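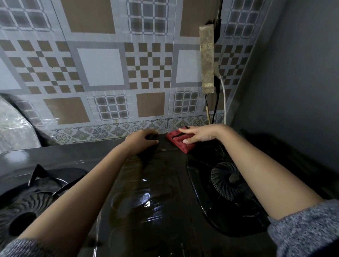
What does a robot arm need to know before it can wipe down a kitchen worktop?

It needs to know where the surface is, how hard to press, which parts to go round, and when to stop. Our project dealt mostly with the first and the third of these. Pressure was handled by a spring in the tool holder, and stopping was left to a timer.

Print
E-mail

Project report, Graner group
Written up by Rasha Abou Jaoude

Aim

The group wanted the college's Ulel arm to copy wiping strokes made by a person. Last year's group had programmed the strokes by hand, as straight lines on a flat board. It worked on the board and on very little else. We decided to start from people cleaning real kitchens, seen from head height, and to get the strokes from where their hands went.

Method

We went through the clips and marked the stretches in which a cloth was touching a surface. This gave us 321 strokes. For each one we noted the start, the end, which hand was wiping and what the other hand was doing. The last column was added after the first week, when we saw how often the second hand mattered. People lean on it, hold things down with it, or give it a cloth of its own.

The marking was done in Collet, the labelling program we wrote in the autumn term. It is slow with long clips and loses your place if you close the window, so we cut everything into short pieces first.

Hard surfaces such as stone and enamel were put in one group. Anything that could crease or slide was put in another. Burners, pan supports and knobs were marked as places to go round.

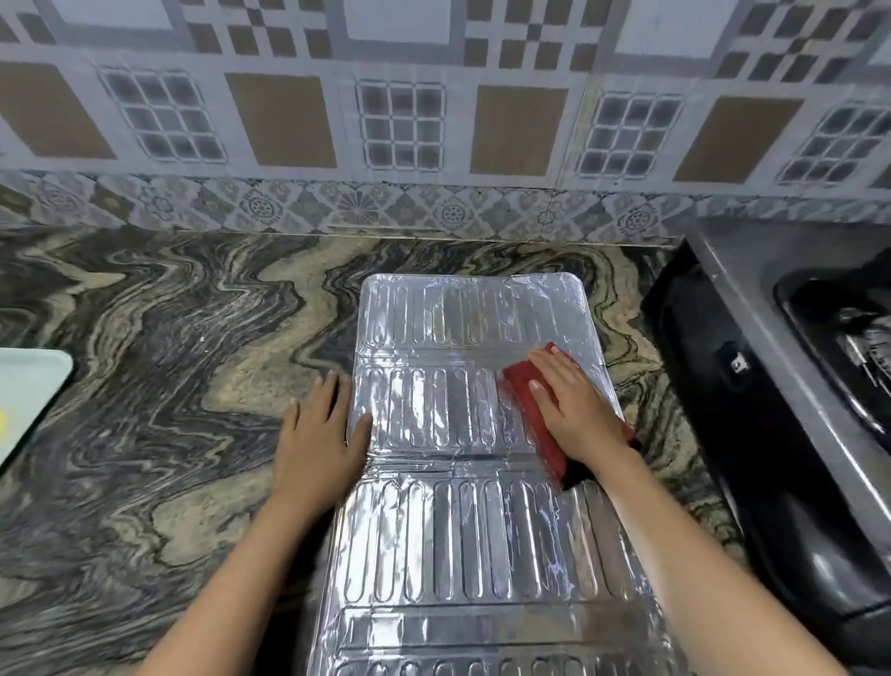 The second group gave us the most trouble. A thin sheet moves when you push on it, and our arm has only one gripper, so it could not hold and wipe at the same time. We tried taping the corners of the test sheet, which was fine for a while, and then clamping one edge under a wooden batten. The batten was better. Ridges also caused small jumps in the force reading, which the program took for obstacles until we raised the limit.

Tests

The arm was set up on a bench with a length of worktop and an old hob from a skip. Each test used a washable marker line, and we took a photo before and after. A stroke passed if the line was gone and the arm had not touched a pan support.

On the plain worktop the copied strokes did well, and better than last year's straight lines near the back edge. On the hob the arm was too careful. It kept well clear of the burners and left a ring of marker round each one. On the taped sheet 2 strokes out of 6 passed. We ran out of time to repeat the set with the batten.

Problems

Shiny surfaces were a nuisance throughout. A bright reflection looked like a gap in the surface to our depth camera - we ended up turning off the lamp over the bench. Dark cloths on dark enamel were hard to mark, and two people marking the same clip often put the edge of the cloth in different places.

The Fendix motor driver also overheated in August and had to be replaced.

Next year

We would like 1000 strokes, with more of them round burners. The next group should also fit a force sensor in place of the spring, and fix the window problem in Collet before they mark anything.

Search this site... Go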